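Home | Products | Manuals | Spares | Contact

Brilness Moltard 311 Ceiling Light Panel
Section 4: Placing and fitting the panels

Read this section before you drill any holes. Electrical connection is covered in section 5 and must be done by a qualified electrician.

4.1 Before you start

Each box holds one panel, one mounting frame, four corner clips and a bag of 20 screws. The screws are for timber and metal battens. For concrete ceilings, order fixing kit 56.

CAUTION: Switch off the lighting circuit at the consumer unit and lock it off. A wall switch is not enough.

4.2 Choosing positions

1. Measure the room and draw it on squared paper. Mark doors, windows, beams and any fixed benches.
2. Mark where people will stand or sit to work. Put panels slightly in front of these places, so that nobody works in their own shadow.
3. Keep each panel at least 121 cm from the next, measured edge to edge.
4. Check that no panel will sit directly over a glossy worktop. If it must, use the Grevora diffuser sheet, sold separately.
5. Check the ceiling type. On slatted ceilings the frame must be fixed to the bearers behind the slats. The slats will not carry the weight.

Note: Pale floors and tables throw light back into the room. You may need fewer panels than the chart in section 3 suggests.

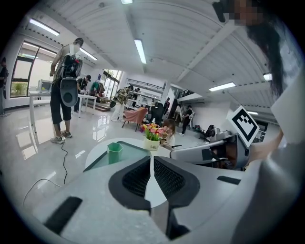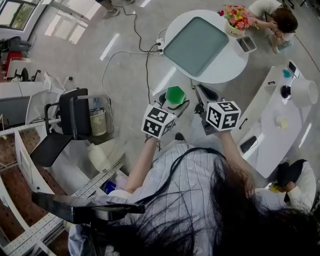
Workshop with pale grey flooring.

4.3 Fitting the frame

1. Hold the frame against the ceiling with the arrow pointing towards the supply cable. Mark the four corner holes.
2. Take the frame down and drill pilot holes. Wear eye protection.
3. Pull the supply cable through the centre opening. Leave a hand's length hanging.
4. Screw the frame up loosely, check it is square to the wall, then tighten the screws in diagonal order.
5. Push a corner clip into each corner until it clicks.

CAUTION: Do not use a power driver for the last few turns. The frame can bend and the panel will then rattle.

4.4 Hanging the panel

Two people are needed for this job.

1. Hook the two safety cords to the frame before you lift the panel any higher.
2. Let the panel hang on the cords while the electrician makes the connection (section 5).
3. Raise the panel and press each corner into its clip.
4. Pull down gently on each side. If a corner drops, remove the clip and fit it again.

Note: Panels made before January have a Tănase driver with a grey plug. These need the short adaptor lead.

4.5 Removing the film

Leave the protective film on until all drilling and sanding in the room is finished. Peel it from one corner. Do not use a blade.

Section revised 13 October 2018, Iulian Hodoroagă

Continue to section 5: Electrical connection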